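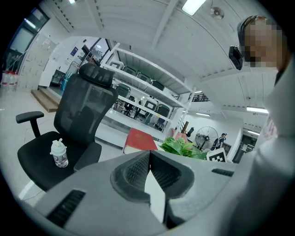 What do you get when you rent the Brallus hand-held gripper kit?

You get the gripper with its camera already mounted, a set of printed marker cards, a hard case with a charger, and an account on the Arkitell site where the recordings are uploaded and checked. The robot arm is not included. The kit is for recording how a person does a task by hand, and the recordings can later be used to train an arm which you own or will buy.

I have put this first since several readers wrote to me after my last post and asked only this. Now the longer version.

2019-08-23

Our company is small and we have been thinking for more than a year about a robot arm for sorting and putting away things on tables. Last November I visited the showroom of Sturnham, who rent the kit in our region, and I tried it for the length of one coffee. It felt easy. I know that everything feels easy in a showroom, so I asked for a proper rental, and after a long exchange of emails we received one kit for 3 weeks. I paid the normal price and Sturnham did not see this text before you.

The gripper is larger than I remembered. The body is 3D-printed in a light gray material with a matte surface, and it has a V-shaped recess with a black textured pad in the middle of it. From the website I expected something like a kitchen tool. It is closer to a cordless drill in how much room it takes in front of you, and in the recordings the body fills the whole bottom of the view. I asked support if this is a problem for the training. They answered that the software expects it and masks this part away.

The lens is very wide. At first I did not like it, all the straight lines of the room become curves and my colleague said he feels seasick when he looks at the playback. But after some days I understood the advantage. You don't have to aim. A book on the table, a small bottle on a chair seat next to it, the shelves far behind, all of it is in the view together, and when you turn to reach for something the camera does not lose the table so quickly.

The wide view has a price, which is that you record also everybody who is near. Arkitell pixelates the faces after upload. This worked well for us, also for a person who stood very close to the lens, but the blurring happens on their server and not on the device. If your workplace has strict rules, you should discuss this before you order. We hung a notice on the door and informed everybody by email.

About the marker cards. The manual says to keep one upright on the table where the camera can see it, and to not bend it. We used the white card with the black squares and it stood fine, but the cards are thin, and if you have a draft from a fan you will want to fix them with tape. In the first days I forgot the card two times and those recordings were rejected. The rejection message says only "localization failed", and I had to ask support what it means. A beginner would not guess that it is about a piece of card.

In total we made 53 recordings which passed the check. I wanted more. Charging is slow, and the battery shows 80 percent for a very long time and then falls fast, so I learned to change it earlier than the indicator suggests.

The trigger needs some strength. Lorenz Danzer, who has larger hands than me, had no complaint, but my fingers were tired after a morning, and I would like a version with a softer spring. The order form has a field for "grip size" with a single option in it, so maybe something is planned.

The manual is good. It is short, the drawings are clear, and whoever wrote it has used the thing. The only weak chapter is the one about Radwan, the add-on for people who want to export their recordings to their own computer. It assumes you know already the file format, and I did not. Support sent me a small script the next day. I think this script should simply be on the download page.

Would I rent it again? For our purpose I would, and I have asked for an offer for two kits, so that two persons can work at the same table. I would not buy it at the current price. If you have only one simple task, for example to move the same part from left to right, a normal programmed arm is cheaper and you don't need any of this.

Some of you asked for sample recordings. I need first the agreement of the colleagues who are in them, and two are on vacation until next month. When I have it I will put the link under this post. The offer for the second kit came this morning with the wrong delivery address, so I am writing to Sturnham again.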